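Bowls, cups and a green cloth
Gallery by Marion Leckie

Home > Galleries > Kitchen and table

These pages show the plastic tableware I have gathered over the years, mostly picnic and party sets from car boot sales and charity shops. I started in a small way with one set of cups and now have 200 pieces, kept in the back bedroom in crates. Nothing in the collection is worth much. I like the colours and I like that all of it was made to be used.

The gallery is split by set where I know the set, and by colour where I don't. Captions give the maker's name if there is one on the base. Click on any picture for a larger version.

1. The Pluron picnic set
Four plates, four beakers and a lidded box, all in cream. The lid has warped slightly and needs a firm push on one corner. Bought from a house clearance with the original carrier bag, which had perished and had to be thrown away.

2. Pluron beakers, second colour
The same beaker in mint. I have only ever found these singly. The one on the left has a burn mark near the foot, probably from being stood next to a camping stove.

3. Illus mixing bowls
A nest of three with pouring lips. The largest is scratched inside from an electric whisk. These were my aunt's and were used for every Christmas cake she made, so I have left the scratches alone.

4. Illus mixing bowls, underside
For anyone trying to identify theirs. The name is moulded in a ring and is hard to read without a light held to one side. The smallest bowl in my nest has no name at all and may be a replacement.

5. Horska salad servers
Sold to me as a pair, though the fork is a shade darker than the spoon. They came in a box of odd cutlery for 30 pence. I have seen the spoon in white as well.

6. Sugar bowl, maker unknown
Pale grey with a notch in the lid for a spoon. If you recognise it, please write to me at the address on the contact page.

7. Egg cups
Stacked to show how they fit together. The stack wobbles once it gets above five. One of them was chewed by a dog before it came to me and is kept at the bottom.

8. Buthelezi lunch boxes
Two sizes, both with a hinged lid. Mrs Buthelezi from the end of our road gave me these when she moved, along with a bag of spare lids that fit nothing I own. The smaller box went to school with all of her children in turn.

9. Washing day
Everything gets washed before it is put on show. I use warm water, a little washing-up liquid and a soft cloth. Scouring pads take the shine off and it doesn't come back. I don't put any of it in the dishwasher, including the pieces marked as safe.

10. Drying rack
The same afternoon. Cups with ridges hold water and take longer than the bowls.

11. Mixed colours on the green cloth 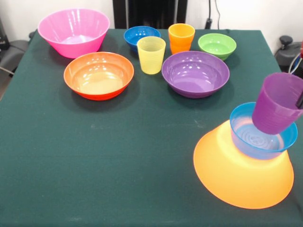 I put the brightest pieces together for this part of the gallery and kept the paler sets out of it. The two wide bowls, one orange and one purple, are much the same size and shape. The deep pink bowl is the tallest in the back row. It has a very glossy inside and shows every bit of the overhead lighting.

The yellow and orange cups are both translucent, with faint ridges. Of the small bowls I like the lime green one best. It has a rounded base and is fairly deep, and it would do nicely for olives or nuts.

The cloth is dark green and has a few scuffs and bits of lint that a clothes brush won't shift. I tried a white one first, but the yellow pieces looked washed out against it. Grey was better, though dull.

12. Jug with blue handle
The last large piece I bought, in October. The handle has been glued once, neatly, by a previous owner. It holds water but I wouldn't carry it full.

13. Crates in the back bedroom
Bowls go in the bottom, then plates, then cups on top. I put a sheet of kitchen paper between anything glossy. The labels are on masking tape because the numbering keeps changing.

Coming next: trays and coasters, which I hope to sort out one Sunday when the light is good. I also have 3 jelly moulds to add once I have found out which way up they are meant to stand.

Back to Galleries | Contact Marion | Swaps and wants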